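Two-armed bench kit goes on hire in Umthorpe

July 25, 2019

I've been on at Veltside for ages to let me have a proper look at their two-arm bench cell, and this week I finally got a stool beside one. It's called the Runel, and from August you'll be able to hire it by the month instead of buying it outright, which is what had a few of us in the local makers' group a bit excited (me most of all, I'll admit).

The price is $2,000 a month with setup thrown in, or $4,000 if you want Mei-kuen Chow to come out and get your first jobs going with you. She's the one who ran the session I sat in on, and she's very patient with people who ask what every cable does. The arms were on small household stuff, boxes and cases and odds and ends, and I could have watched all arvo.

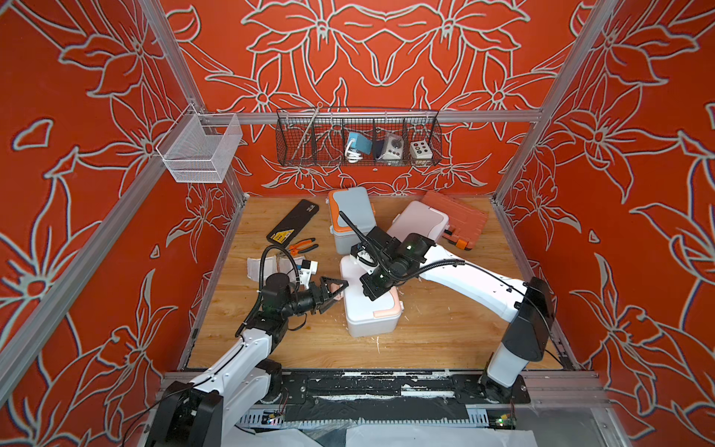 The Runel's two arms over the bench, with the right-hand gripper above a white lunch box with pink latches.

I'd assumed the flowery orange walls would bug me, but I got quite fond of them! Mei-kuen says you can order plain grey panels for the same money. My favourite bit is the wire basket on the back rail, a handy spot for control boxes and anything else you'd otherwise lose on the bench. I'd want a second one that size at my place.

Now the grumbles. The manual is thin. It runs to 13 pages and two of those are warranty, so if you're new to this I'd seriously think about paying for the help. You also need a sturdy table and a fair bit of elbow room, and I reckon plenty of home garages will be too tight once you've allowed space to walk around it. And the minimum hire is two months, a shame for anyone who only wants to try it over the holidays.

Ezequiel Cortés at Veltside told me the first units go out in August, with Umthorpe customers at the front of the queue. I've put my name down. If anybody wants to go halves on a hire, leave me a comment or grab me at the next meet-up, I'm the one with the loud laugh.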